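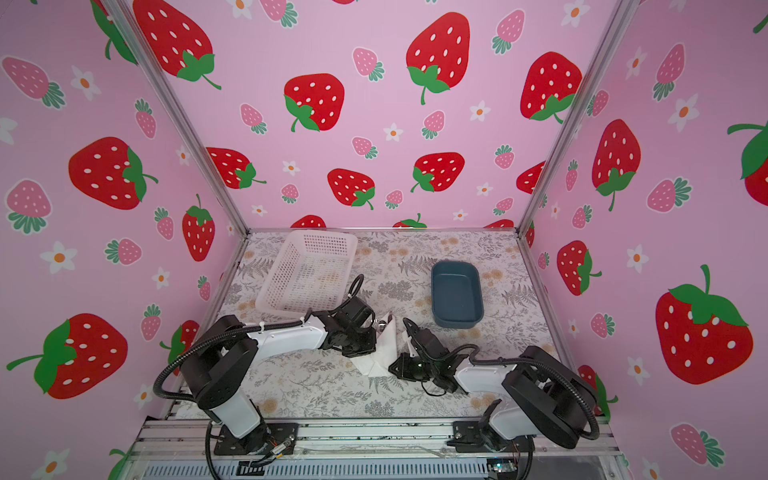

**Gelirley Reservoir, bank fishing in June?**

**wondano_mike**
Taking my dad to Gelirley the second week of June. He can't walk far so we need bank access close to the lot. We'll take bass or crappie, he doesn't care. Is the north ramp still open? Last time I was there they had it chained.

**S. Peng**
North ramp is open. Parking went up to 9 dollars and the machine only takes cards. Walk left from the ramp to the riprap. Crappie will be done spawning by then, so fish deeper, slip float and a minnow.

**tulebug**
I'd skip the riprap with an older guy. The rocks move. The dock by the Endo bait shop is flat and has a rail.

**S. Peng**
The dock is fine if you like fishing next to 20 kids. I've had two keepers off it in three years.

**Magdy Shawky**
Fished the dock last Saturday evening and got crappie to 11 inches on a white tube jig, 1/16 oz. Water temp was 63 on my thermometer. The kids go home at dinner time.

**S. Peng**
OK, evenings maybe. I only go mornings.

**wondano_mike**
Evening works for us. Do I need the second rod stamp to put out a catfish rod too?

**tulebug**
Yes. The warden checks there a lot, and the fine was 200 when my brother in law got his.

**rustyspoon**
Nobody has mentioned the weeds. By mid June the whole left side of that dock is matted over. Fish the right side or bring something weedless. I'd go to Abdel Rahman Pond instead, same drive, no parking fee.

**Magdy Shawky**
The pond is all bluegill the size of your palm. Weeds weren't bad on Saturday.

**rustyspoon**
It isn't June yet. Last year it hit 81 degrees at the surface and you couldn't get a jig through.

**wondano_mike**
Right side of the dock, evening, tube jigs and a few minnows. Does Endo open late enough to buy the minnows after 5?

**tulebug**
Closes at 6. Call first, they run out.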